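Kirport Branch Library: readers wanted for a home storytelling study

Okora is looking for parents and grandparents in Kirport who tell stories to children at home and would be willing to talk to us about it. We mean stories told from memory or made up on the spot, in any language. Reading aloud from books is covered by a separate project.

Taking part means two visits to the library in May, each lasting more than an hour. At the first we ask how you came to tell stories and who told them to you. At the second you tell one, and we record the sound only. You may bring the child who usually hears it.

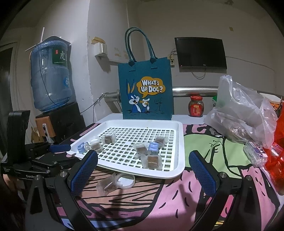
Žofie Šimko
Project Lead, Okora Spoken Stories

You do not need experience of any kind. Short stories are fine, and so are ones you only half remember. We would especially like to hear from families who moved to Kirport from elsewhere, and from people who tell the same story differently each time.

We have 15 places. You should be 18 or older and live in Kirport or Jireš. The visits start at 11 in the morning or 5 in the afternoon — tell us which suits you. Bus fares are paid back on the day, so keep your tickets.

Recordings stay in the library's local collection. You can ask for yours to be taken out at any point, and you will get a copy either way.

To apply, leave your name and phone number at the front desk or write to Žofie at the Okora office, Lultiron House, second floor. Please say which language you tell stories in.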